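Ekgate Film Forum > Sound and Music > Screen musicals

Thread: Sung-through on film: where does recitative stop and dialogue begin?

tessitura_b
Monday, 9:12 pm

I'm putting together a listening log for a stage-to-screen course and need a working definition of "sung-through". The set film is The Farnen Ferry, which the course notes call fully sung. I count four passages where a performer speaks on no fixed pitch over sustained strings. The longest runs 14 bars. Is that still sung-through, or is it a musical with very little dialogue?

I'm not interested in whether the film is any good. I want the boundary.

lowbrass
Monday, 9:40 pm

The usual test is whether the score stops. If the underscore continues in tempo and the speech is placed against bar lines, the passage belongs to the music. Melodrama in the older technical sense (speech over orchestra) turns up in plenty of operas and they don't lose the label over it.

By that test Farnen passes. The harbour office argument is spoken, but the strings hold a pedal and the cue to resume singing lands on a downbeat.

quaver_rest
Monday, 9:58 pm

Disagree. "The score doesn't stop" would make half the studio dramas of the 1940s sung-through, as they are scored wall to wall. The defining feature has to be the vocal line. If the voice leaves pitch, the passage is spoken, whatever the strings are up to.

lowbrass
Monday, 10:06 pm

Nobody sings in those dramas, so the case doesn't arise. The test applies to a work that is already sung.

quaver_rest
Monday, 10:15 pm

Then you need a second criterion to say what "already sung" means, and you're back at proportion. How many bars of speech before it tips over?

Mereana Cosgrove
Monday, 10:31 pm

I taught this for a few years and would separate two questions that keep getting merged.

First, the notation. If the vocal part is written out with rhythm but crossed noteheads, the composer has fixed the delivery in time and left pitch to the performer. That is a compositional decision and I'd count it as part of the sung fabric. If the score only says "dialogue over" with a fermata or a vamp, the timing has been handed to the actor or the editor, and I'd call that spoken.

Second, the recording. On a pre-recorded musical the singing is laid down before the shoot and mimed to playback. If the spoken lines were pre-recorded in the same session they share an acoustic with the singing. If they were taken live on set, you can usually hear the room change. The Farnen harbour office lines sound live to me. The sibilants are brighter and there is footfall underneath.

tessitura_b
Tuesday, 7:20 am

That's useful, thank you. I don't have the full score. The library has a piano reduction, and the harbour office page shows a 7-bar vamp with the text printed above the stave and no noteheads at all. So on your first test it fails?

Mereana Cosgrove
Tuesday, 7:48 am

On that page, yes. Reductions simplify, though. I wouldn't rest a claim on one without the full score or the conductor's part.

asanon_reel
Tuesday, 12:35 pm

Coming at it from projection. Our print runs on 14 reels and there is an audible change in the optical track at the head of reel 4, where the harbour office starts. That doesn't prove live sound, as it could just as easily be a different negative or a dupe section. I'd be careful about hearing "room" in a track that has been copied several times. Brighter sibilants are also what you get from a poorly set azimuth.

Mereana Cosgrove
Tuesday, 1:02 pm

Fair on the sibilants. Azimuth wouldn't apply to an optical track in quite that way, but a misaligned slit would give a high-frequency loss, and a correctly aligned dupe beside it would then seem bright by comparison. The footfall I'd still stand by.

asanon_reel
Tuesday, 1:10 pm

Slit alignment, yes. I had mag on the brain.

quaver_rest
Tuesday, 6:25 pm

None of which touches my point. A listener in row F has no access to noteheads or production sound reports. If the category means anything to an audience it has to be audible.

lowbrass
Tuesday, 6:44 pm

A listener in row F can hear pulse. Tap along with the ferry timetable number and carry on into the spoken section. You won't lose the beat until the door closes. It modulates up a tone under the speech as well, which is a strange thing to do to music that is supposedly in the background.

tessitura_b
Tuesday, 8:03 pm

I tried this. The pulse holds for the first two spoken passages and breaks in the third. The fourth is too short to say. I'm now inclined to log each passage separately and leave the label off the film as a whole.

Cosgrove's second question has also made me want better playback. I've been listening on laptop speakers and can't separate footfall from pizzicato.

lowbrass
Tuesday, 8:17 pm

Closed headphones, mono sum, and roll off everything below 80 Hz. The colour of the room tone is in the mids.

asanon_reel
Tuesday, 8:50 pm

Also check your transfer is running at the right speed. There's a version in circulation at 25 fps, just over four per cent fast, so it sits most of a semitone sharp. If your piano reduction seems to be in the wrong key, that's why.
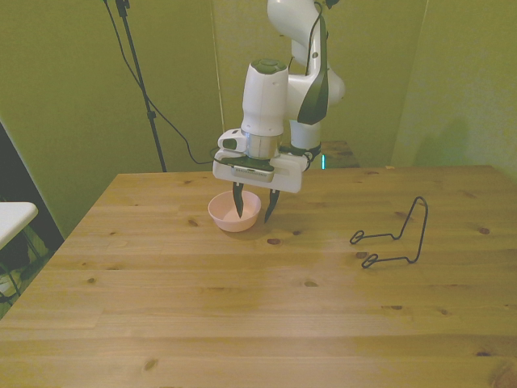
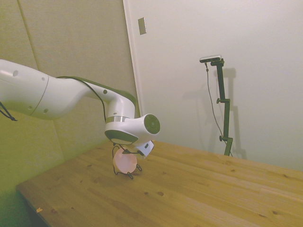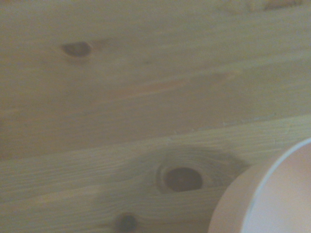
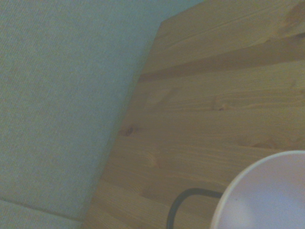 To check it, take the opening chorus, which is printed in F. If your copy sits nearer F sharp you have the fast one. Bar durations will be off too, so note which version you timed from.

tessitura_b
Tuesday, 9:14 pm

Mine is sharp. All my timings are from the fast copy, so the bar counts stand but the seconds don't. I'll redo them.

quaver_rest
Tuesday, 9:30 pm

While you're redoing them, could you mark where the voice leaves pitch and where it returns, separately from where the pulse breaks? I suspect they don't coincide and I'd like to be shown wrong with numbers.

tessitura_b
Tuesday, 9:36 pm

Yes. Two columns. It'll be the weekend before I can post them.

Mereana Cosgrove
Tuesday, 9:52 pm

Add a third for orchestration. In the passage I remember best the woodwind drops out one bar before the speech begins, so the texture has already thinned by the time the voice changes. Page 204 of the full score, if the library can get it on loan. The reduction won't show it.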